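Rewiring the Tello, part two
January 5, 2018

With the old harness out of the Tello, the fault was easy to find. The bridge pickup's hot lead had been twisted round the switch lug and never soldered. It had been held there by tape, and it worked whenever the lead happened to be under tension.

I replaced both tone pots and kept the original volume pot, which still measured within tolerance. The capacitors are new film types of the same value as the old ones. Segundo Quintero lent me his meter, as mine reads high on anything over a few hundred ohms.
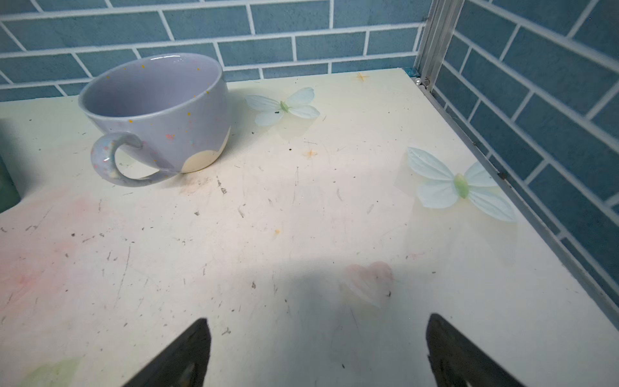
The bridge pickup came out at nearly 9 k, the neck at a little under 7. Both are Sirnora units, serial 3022 and the next one along, so I take them to be a matched pair. I left the covers on. Lifting them means reheating the base solder, and the coils showed no microphonic squeal at stage volume.

Shielding was the slow part. The cavity had a single coat of conductive paint with bare patches near the jack. I added copper tape, overlapped the joins and soldered each one, then ran one earth wire to the back of the volume pot. Hum with the amp turned up is much lower, though a dimmer switch in the next room can still be heard.

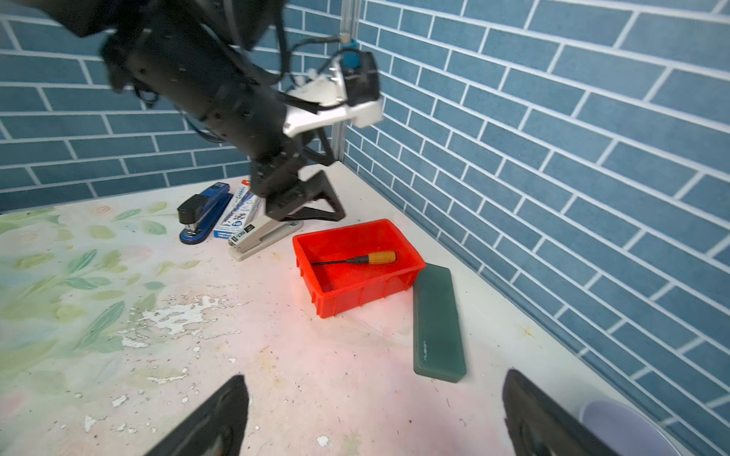

The wiring diagram was the other problem. Vurnport never published one for this model, so Maritza Flores copied hers by hand from a guitar she had at the Hiltthorpe shop. It runs to seven pages, with a separate sheet for each switch position. An ordinary desk stapler, like the beige one above, will hold that many, but I have left the sheets loose so that they can be laid side by side on the bench.

Next job is the nut. The slot for the G string binds, and tuning drifts after any bend of a full tone.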